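4.2 Checking the finger opening after service

Do this check each time the fingers of the Nutuso gripper were removed or tightened. The controller must show program 809.

1. Move the arm to the table position and wait until it stops.
2. Open the fingers fully. Both tips should stand level.
3. Look at the screws at the base of each finger. Light scratches on the black surface are allowed — cracks are not.

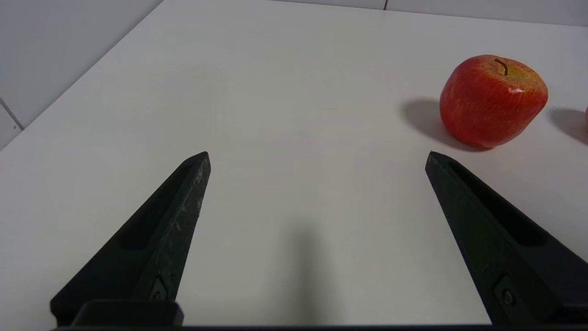

Lavuton Handling Cell — Maintenance Team

4. Put a round test piece on the white table, such as an apple. Keep it outside the fingers until the arm is in position.

CAUTION: Keep your hands away from the fingers while the drive is on.

5. For the second test use two bowls, the smaller inside the larger. Lower the arm at slow speed, setting 19, and stop before the fingers touch a rim.
6. Compare the position of both tips with the bowls. If one finger must be corrected, loosen only that finger.

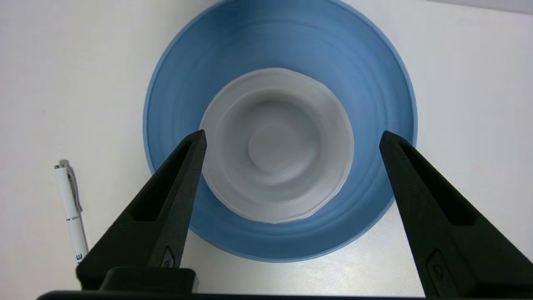
Azar wrote to us that the slow setting should also be used for the first closing, as the fingers may shift a little after new screws. We agree, and step 7 now includes it.

7. Close the fingers at setting 19, open them again, and save the result under code 3056.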